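Learning to like the scrum

19th March

So I said yes to touch rugby in July, and somehow by now I'm a substitute hooker for Bruvstead women's seconds. I blame Paraskevi Koutsoukos entirely. She told me it was "mostly jogging" and then handed me a mouthguard!

We played Clovach away last weekend and lost by 2 points, which stung, but I got the whole second half and I'm still grinning about it. Their pitch slopes so badly toward the clubhouse that kicking uphill feels like a personal insult. Our first lineout of the half went straight to their tallest player (my throw, sorry everyone), and after that I mostly kept my head down and pushed. 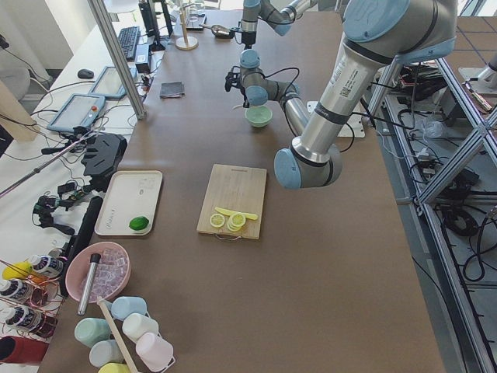
The scrums were better, though. Mohit Thakur, who coaches our forwards, has had us working on foot position for weeks, and I finally felt what he meant about keeping my hips square. We won one against the head right on our own line, and the noise from our bench was ridiculous. Then we knocked on two phases later. Oh well.

My neck is sore, my left knee is the color of a plum, and I ate an entire lasagna when I got home. 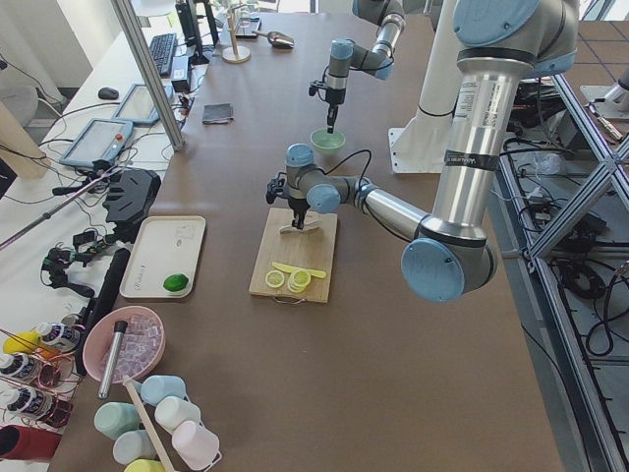
What's next

Stefanou at home, and they're good. They put 100 points on somebody last season and I've been asked to stop bringing it up at practice. I'm going to throw at the garage wall every evening until then, or until the neighbors complain. Kickoff is after lunch if you want to come yell at us, and please bring orange slices.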